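Minutes - shop floor and buying meeting, 18th March

Started late, waited on the keys. All departments there except online orders, who sent notes. Last minutes agreed, one fix: the boot clearance was set at the November meeting, not the one after.

## 1. Leftover actions

- Size stickers on the sandal boxes - done.
- New foot measuring device for the kids' corner - ordered, no delivery date yet. Old one still sticks at the heel end. Use the spare from the stockroom.
- Return slips with the wrong phone number - all binned now we think. If you find any more, bin them.
- Lace rack by the register - not done. Carried over.

## 2. Winter boots

951 pairs sold over the season. Buying happy with that, floor less so, as a lot went in the last few weeks at the marked down price. Lined ankle boot did best. Tall zip boot did worst, mostly calf fit. Customers liked the look, couldn't get the zip up, put it back. Several asked for a wide calf version and we had nothing to offer.

Agreed: Buying to ask Vimari for a wide calf option before the fall order goes in. If they can't do it we drop the tall zip and put the money into ankle boots.

Long talk about whether to hold unsold pairs over or clear them. Floor wants them gone, stockroom also. Buying would like to keep the black ones back since black doesn't date. Settled on: black goes up to the top shelves, everything else to the clearance table at final price.

## 3. Spring delivery - Buthelezi loafers and flats

Came in short. Suede loafer in tan missing all the half sizes. Supplier says they follow in a second box, no date given. Don't promise customers a day. Take a name and number, put it in the book.

Flats are fine. Comment from the floor that they come up small - most people going up a half size. Agreed to say so at try-on and put a line on the shelf card. Online to add the same line to the product page, thier notes say returns on this style are already up and nearly all for size.

Insoles in the metallic flat lifting at the toe on display pairs. Stockroom to check a few boxed pairs before we call it a fault.

## 4. Parasach trainers

Main item, took most of the meeting.

Parasach want us to take the new running style as well as the court shoe. Minimum order is 70 pairs per style. Buying in favor. Floor split. Points made:

- court shoe sells itself, white one especially, should have gone deeper last time
- running style is bright, very bright, and our customers mostly buy trainers to wear with jeans
- on the other hand we keep sending younger customers down the street
- the two-tone gray version would be safer than the orange
- margin is better on the running shoe

No agreement on orange. Agreed to take the running style in gray only if they'll let us, and ask for a mix of court shoe colors to make up the rest. Cream and navy asked for. Green turned down, we still have green from last year.

Also raised: do we want to be a place that does proper running shoes? Fit advice is a diferent job from fashion fitting and a customer who is training for something will ask questions. Felt we should call it a casual trainer on the card and leave it there. Anybody after a real running fit gets told straight that we don't do it. 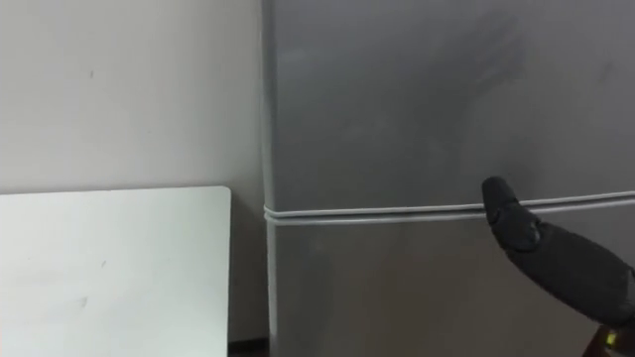
*Back area, refrigerator and wall.*

## 5. Julteck cleaning and care range

Suede brush and the spray selling well next to the loafers. Leather cream slow. Tubs are too big, people don't want that much cream for one pair of shoes. Buying to see if there's a smaller size.

Reminder to all - the spray is for suede and nubuck, NOT patent. We had a complaint. Customer was given a refund on the spray and a replacement pair. Card by the display to be rewritten in plain words, bigger print.

Question whether to offer a brush free with boots next season. Parked until we see the cost.

## 6. Window

Spring window goes in after close of business. Theme is color - pale shoes low down, bags and scarves above. Floor asked that we only put out styles we have in most sizes, last time the front pair was sold out by lunch and we spent the rest of the week saying sorry. Agreed.

Bags: small crossbody in tan and the straw tote. No black in the window at all this time. Socks to be shown with the loafers, folded down, as people keep asking how to wear them.

Mannequin legs need a clean before they go back in.

## 7. Any other business

- Floor stools: one has a loose leg. Out of use till fixed.
- Staff discount does not stack with clearance. Asked again, answer is the same.
- Gift cards running low, reorder.
- Single shoes on the stockroom desk. Please match them up the same day, it's a pile again.

## Actions

- Buying - Vimari wide calf, Parasach colors and minimums, Julteck tub size
- Stockroom - metallic flat insoles, black boots to top shelves
- Floor - shelf cards, suede spray card, lace rack (again)
- Online - sizing line on flats

Closed 1030. Next meeting same time, bring sell-through sheets.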